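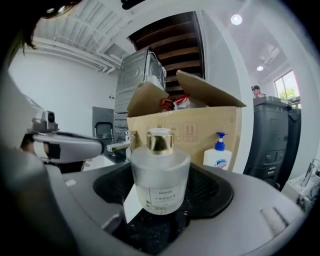
Raghavendra Mudaliar writes to ask whether Driletska's tracker will ever be retired, given that it was meant to be replaced in January. It was. The replacement, Hoani, now holds 12 tickets, 7 of them complaints about Hoani. Driletska holds 728 and is still growing nicely.

The plan remains to move everything across in one weekend - the weekend itself has yet to be chosen. Until then please log bugs in both, and try to use the same title.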